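Most couples who write in about feeling flat at home don't have a big problem. They have a crowded calendar, a phone on each nightstand and a bedroom that doubles as a storage room. These are the tips from the Witby household page that readers have sent back with a yes next to them.

## The bedroom

- Move the laundry out. A chair with three days of clothes on it is the first thing you both see at night.
- Swap the overhead bulb for a lamp on each side. Warm bulbs, low wattage.
- Charge phones in the kitchen. Buy a cheap alarm clock if that's the excuse.
- Wash the sheets before a planned evening in. Line drying in August makes them smell better than any spray.
- If the bed frame creaks, tighten the bolts and put a strip of felt where the slats meet the rail. Candle wax on the joint works too, for a while.

## The evening

Pick a night and write it down. Planned time sounds dull, but people who wait for the mood often wait until 11 p.m. and then fall asleep. Eat early and keep it light. Leave the dishes in the sink.

Take turns choosing what happens. One person plans, the other shows up. It can be a bath, a slow dance in the hallway or a back rub with plain almond oil — put an old towel down first, as oil stains don't come out of cotton easily.

## The note box

Keep one box with a lid for notes to each other. Write down something you liked, or something you'd like to try, fold it and drop it in. Open the box together every other week. Either of you can say "not for me" to any slip, and that's the end of it.

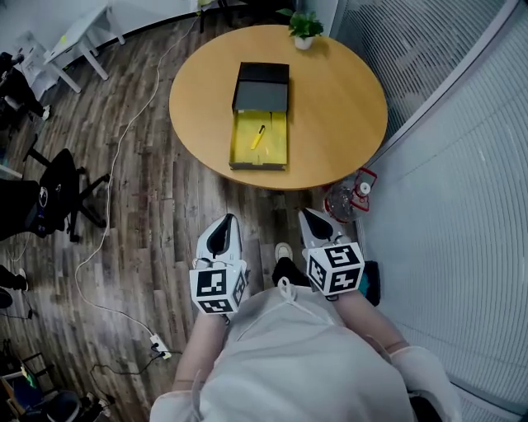 *Box with a yellow lining, and a marker to match.*

Keep a pen in the box or the notes won't get written. If you have kids, put it on a high shelf between uses.

## If it still feels flat

Talk in the car or on a walk, where you don't have to look straight at each other. Pain, or a sudden loss of interest, is a reason to see a doctor.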